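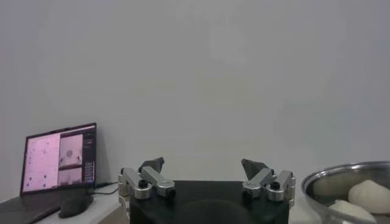 Gripper open, laptop on one side, bowl on the other. Taken at the Varon open day.

Thread: Went to the Varon open day, came home with questions

crankcase271
Posted in Shows and Demos

So I drove 173 miles round trip to see the kitchen robot everybody in the other thread was so worked up about. Two arms, a white table, a steamer and buns. I stood there most of the afternoon and I still couldn't tell you if I saw a product or a very expensive way to handle a bun.

The pitch, from the guy with the lanyard, was that it "learns the task." Fine. I asked how many tries it took and he said 2545 recorded runs. I asked how many of those were on this table with this steamer and he said he'd get back to me. He did not get back to me.

Other stuff that bugged me:

Plain wall, even light, same table all day. My kitchen has a window and a toaster in the way.

No success rate posted anywhere. There was a sheet by the door with arm reach and payload and not one word about how often it drops things.

They wouldn't let anybody move the plate. I asked twice.

Parking was good.

marlowe_k
You went to an open day and wanted a peer-reviewed paper? They're showing people what they're working on. I was there in the morning and thought it was pretty great. The grip on something that soft is hard to get right. Try it with the suction stuff we run at work and you get a bun with a hole in it.

crankcase271
I don't want a paper, I want one number. If it gets 60 out of 100, say 60. I'd respect that a lot more than the lanyard guy telling me it's "very robust."

dent_and_ding
Was anybody driving it? At the Sarik demo last March there was a fellow behind a curtain with a pair of hand controllers and they let the crowd think what it wanted.

crankcase271
Couldn't tell, and I looked. They had a laptop on a side table to the left and another one off to the right, and both had camera windows up. You can watch a robot on a laptop or you can run one, and from where I was standing it looks the same. Here's one I got from the front, before they moved us along. 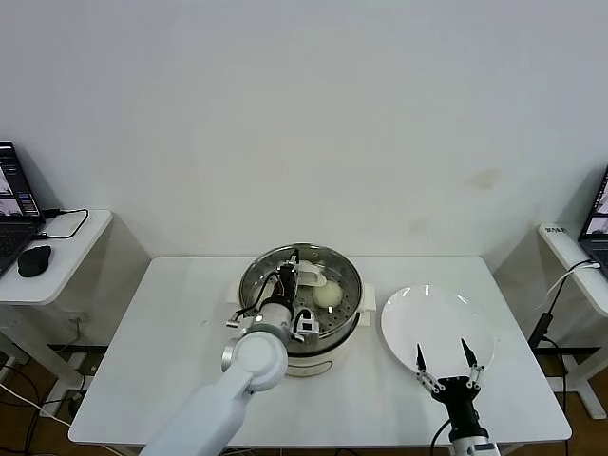
I asked the woman handing out coffee whether it was running on its own and she said "mostly." Mostly is doing a lot of work in that sentence. If a person steps in for the hard part, then the hard part isn't done, and I'd like that on the sheet by the door too.

marlowe_k
Or she was handing out coffee and didn't know.

crankcase271
Fair. Then somebody who does know should be standing there.

santoro_a
Aldo Santoro here, I do line maintenance for a frozen food outfit, so take this how you like. I don't care if it's autonomous. I care about cleaning. Those metal links and screws on the fingers are all little places for dough to get into, and there's cable running down by the wrist. You'd never get that past our sanitation people as it stands. Did anyone ask about washdown?

crankcase271
Somebody did! The answer was "there's a sleeve coming." No sleeve on show.

santoro_a
There's always a sleeve coming. Holovko told us the same thing about their packer and we ended up sewing our own.

dent_and_ding
To be fair to them it's a lab rig. You don't wash down a lab rig.

santoro_a
Sure, then don't hand my boss a brochure that says "food ready." He's got it on his desk now and I have to talk him out of it.

marlowe_k
OK, the brochure is bad, I'll give you that. I still think two arms working around a hot pot without knocking it over is further along than you're all admitting. The Grinham one couldn't find its own plate.

crankcase271
Did you see steam? I never saw any while I was there. Could have been on before I came in. I'd want to see it lift a bun out with the lens fogging up before I called it cooking.

marlowe_k
No, now that you mention it. I assumed it was on.

dent_and_ding
Next one's in the same building, they said on the way out. If you go, bring your own bun and ask them to use it.

crankcase271
I'll bring two sizes. Email sent to Varon asking for the success rate and the washdown spec, will post whatever comes back.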